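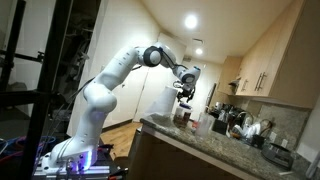 The end of our counter and I have been fighting since the day I moved in.

3 min read
Print this post | E-mail this to a friend

You know the spot I mean. Every kitchen has one. Ours is the end closest to where everybody walks by, so it's where everything lands. Mail, keys, the thing you were going to put away in a minute, the other thing you took out to make room for the first thing. The granite doesn't help. It's speckled in every shade of brown and gray, so crumbs can live on it for days before I notice them (I find them with my elbow, usually while wearing a clean sweater).

So on Monday morning I made coffee, put on a podcast I didn't listen to, and decided I was going to sort out that end of the kitchen once and for all. Just the one end! I've learned my lesson about doing the whole room. Last time I tried that I was sitting on the floor at nine at night surrounded by lids.

My friend Jae-hoon Koo has a rule that anything living on the counter has to get used every single day or it goes in a cabinet. He lives alone in a very small apartment in Katcombe and his counter is the size of a cookie sheet, so I'm not sure he had a choice. But I like the rule, and I thought I'd try it. The dish rack gets to stay, obviously. We never put the dishes away, we just use them straight out of the rack and wash them again, so you could say they're in constant circulation. The black container next to it can stay too, at least until I come up with a better home for it.

The jar was harder. I mean the little glass one with the blue lid and the dark brown stuff in it. I reach for that jar constantly, and every time I've tried putting it in a cabinet it has been back out by dinner. It stays. I'm done arguing with a jar.

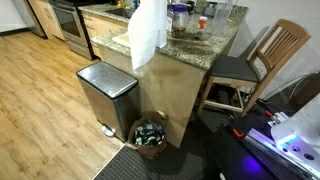
Then there's the trash can, which I have moved more times than any other object I own. It used to be under the window. Then it had a spell beside the fridge, where the refrigerator door hit it every time anybody wanted milk. Now it's up against the short end of the cabinets, right at the corner, and I think it has finally found its place. You can scrape a cutting board straight into it without taking a step! That sounds like a tiny thing, but I cook with a lot of onions and I used to leave a trail of skins across the floor like a very sad wedding.

It's a step can, stainless, and I paid more for it than I would like to say. Worth it. I had a cheap plastic one before with a swinging lid and I will never go back. The only trouble with stainless is fingerprints, but I have decided those belong to other people.

The recycling is less elegant. I keep looking at proper bins – Tasero makes one with two compartments that I've had open in a tab since December – and then I don't buy it, and the cans and bottles go on living in a brown paper grocery bag tucked in the corner beside the trash. Fold the top down a couple of times so it stands up by itself, and it does fine. When it's full you carry the whole thing out. The one thing I'd warn you about is leftover soda in the bottom of a can, since paper bags have their limits. I had one give out on the stairs once and met a neighbor that way.
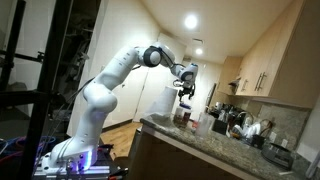 Paper cups, then. I bought a sleeve of them for my nephew's birthday, used three, and have been looking at the rest ever since. By Jae-hoon's rule they should have gone in a cabinet ages ago. By my own rule, which is that I hate washing glasses, they should stay right where they are. I keep them stacked upside down so dust can't get in, and I do grab one when I want a quick drink of water, so I'm calling that daily use.

The toaster is a similar case. I eat toast maybe twice a week, but when I want toast I want it now, and I don't want to be on my knees in front of a cabinet with the cord wrapped around a salad spinner. Max (that's Maxence Boyer, who used to share this kitchen with me and still has opinions about it) thinks it should go near the stove. Max is wrong. The outlets are over here.

I did get rid of some things. There was a spoon rest that never once held a spoon. A Rafferty mug with no handle that I'd been keeping pens in, and 18 pens, of which maybe a handful wrote. A stack of takeout menus, one of them from a place that closed before I moved here. I filled a whole shopping bag for the donation box and carried it straight out to the car, so I couldn't start taking things back out of it.
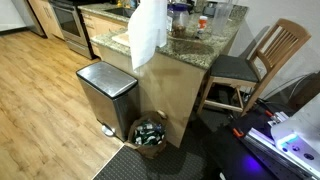 I also tried a granite cleaner called Droltell that my sister swears by. Spray it on, give it a few minutes, wipe. It smells like lemons that have been to college. I liked it fine, though I still end up wiping twice, and I go through paper towels like you wouldn't believe. I tear them off too long and then leave one hanging over the edge of the counter in case I need it again. I know. A dish towel would be better. I own 20 dish towels and they are all in the drawer, folded beautifully.

The cutting board stays out as well. I used to stand it up against the backsplash and it slid down with a bang every couple of days, generally while I was on the phone. Flat on the counter by the sink is fine. It takes up room, but it's room I would only have filled with mail.

Next up is the cabinet under the sink, which I opened for a second and then shut again. If anyone has a good way of storing pan lids, please leave it in the comments. I have two of those wire rack things already and I hate them both.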